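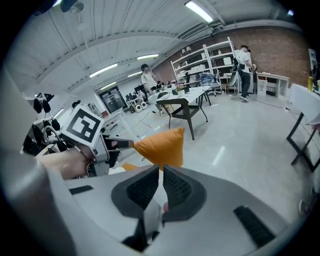 Call for Participants: The Trisby Nap Study

Home Studies Sleep Food Noise Past Calls Apply Contact

Search all calls Enter a keyword Go

Hinden is looking for 50 adults who nap. We also want a few who claim they don't nap and are merely resting their eyes in front of the television with their mouths open. Both groups will be treated with the same respect and given the same forms.

The Trisby Nap Study is a diary study. You stay home, you nap or fail to nap, and you write down what happened. There are no wires or needles, and you won't be asked to sleep in a strange bed while a graduate student watches through a window. We did that one in Flalley and the graduate student fell asleep first.

What we want to know

People have strong opinions about naps. They will tell you the perfect length, the correct side of the couch, and whether coffee beforehand is clever or insane. Most of this comes from an uncle. We would like to collect enough plain daily records to see what people do on an ordinary afternoon, where they do it, who interrupts them, and what kind of mood they are in when they get up.

Who can take part

You should be 18 or older and live in Flalley, Trisby or anywhere on the Tveit bus line. You should be home at least 2 afternoons a week. Shift workers are very welcome, and for you "afternoon" means whatever you say it means. Parents of small children can apply, though we understand your diary may be mostly blank, with one long entry that trails off.

Please don't apply if you are being treated for a sleep disorder, if you took part in the Flalley study, or if you work for Hinden. Being married to someone who works for Hinden is fine. You have suffered enough.

What you'll do

The study runs for 5 weeks, starting in May. Before it begins there is one visit to our office above the tile shop in Trisby, where you'll sign a consent form, pick up your diary and hear a short talk about filling it in. The talk has slides. We have asked for fewer slides and will keep asking.

After that, you fill in one page per day. It asks when you lay down, when you got up, what you were lying on, what woke you, and how you felt, on a scale that starts at "fine" and ends at "what year is it." If you didn't nap, check the box and go on with your life. Each page takes a few minutes. Don't save them all up for the last night. We can tell, because the pen is always the same and by week three everyone's handwriting looks like a hostage's.

Once during the study we'll call you for a short phone interview. We'll schedule it ahead of time, and we will try very hard not to call while you're asleep. Our record on this is mixed.

What you get

Each person who hands in a complete diary gets a $50 grocery card. A partly complete diary gets a smaller card, worked out page by page by someone in our office who enjoys that sort of thing. Everyone who finishes also goes into a drawing for a $1,000 credit at the Tveit Mattress Barn, which can be used on any mattress, bed frame or recliner in the store. It can't be used on the display pillows. Somebody asked last time.

You can quit whenever you like without giving a reason. We'll be brave about it.

Your privacy

Your diary carries a number in place of your name. The list matching numbers to names is kept in a locked cabinet and shredded when the study closes. We won't tell your boss about the naps, including the ones in the parking lot.

How to apply

Fill in the form under Apply, or pick up a paper copy at the Flalley library, the Trisby post office or the Hinden front desk. The form asks for your age, your usual schedule, a phone number, and a sentence or two about how you nap now. Some applicants have attached essays. We read them, but they don't improve your odds.

We'll let everyone know either way. If you haven't heard from us, check your spam folder, where our messages seem to feel at home, and then call the front desk. The desk is staffed until 5 p.m. It goes a little quiet after lunch, so let it ring.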